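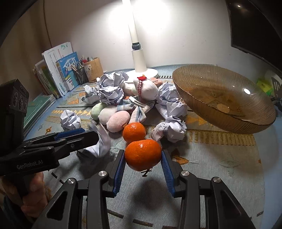
I've been arguing with my friend Ekrem Altıntaş since April about whether you should tidy up before you record. He thinks you should. I think you should do the opposite, and since he doesn't have a column and I do, here goes.

Some background. We both collect demonstrations for a learning system, the kind where a person holds a gripper in their hand and picks things up with it, over and over, and a model later tries to pick up the habit. Ekrem likes his tables bare. One object, one bowl, good light, go. He gets through 500 recordings while I'm still deciding where to put the crumpled paper. And his look lovely! You could play them at a trade show.

But who lives like that? My own desk has pens on it, books, receipts I balled up and forgot, a thing with a ribbon that somebody gave me. If I want a machine that can find me a tangerine at home, it had better have seen a tangerine sitting next to junk, with something soft pushed up against it and another tangerine right behind it, half covered. That second one matters more to me than anything else on the table. A person picks one and leaves the other alone without thinking about it, and I want that little choice in the data hundreds of times, made by different people.

We tried it both ways for the Wimberg project, a small one, just fruit into bowls. Ekrem recorded 244 clean ones. I recorded 66 messy ones, which took me nearly as long, because I kept rebuilding the pile (and, fine, because I eat while I work). The model trained on his set was smooth and confident right up until we put a wad of paper on the table. Then it went for the paper. Mine was clumsier on a bare table, slower, a bit of a ditherer, but it kept going for fruit. I'm not going to pretend that settles anything. It was one afternoon and one kind of fruit, and Ekrem would like me to add that my piles all looked like my piles.

He has a point there. A mess has a style. When I make one, the big stuff goes at the back and the thing to be grabbed ends up near my hand, every single time, and I only noticed when I watched my own recordings in a row. A model can learn that too. It can learn "reach for whatever's in front" and look brilliant until somebody else sets the table. So now I ask other people to do the piling. My neighbor's kid is excellent at it — no sense of composition whatsoever.

What bugs me is how the work gets paid. Greltden and Venckus, the two outfits I've done the most hours for, both count finished recordings. A clean table counts as one and a horrible table counts as one, so of course everybody clears the table. I would too if I had rent due. I'd love to see a buyer pay by the number of different setups, or even just pay for the 2 minutes it takes to shuffle everything between grabs. Flavden did that for a while and I thought the results were the best I'd worked on, fumbles and all.

Oh, and keep the fumbles. If the fruit rolls and you chase it, leave that in. Ekrem deletes his. We're still arguing about that one, and I'm bringing the tangerines next time.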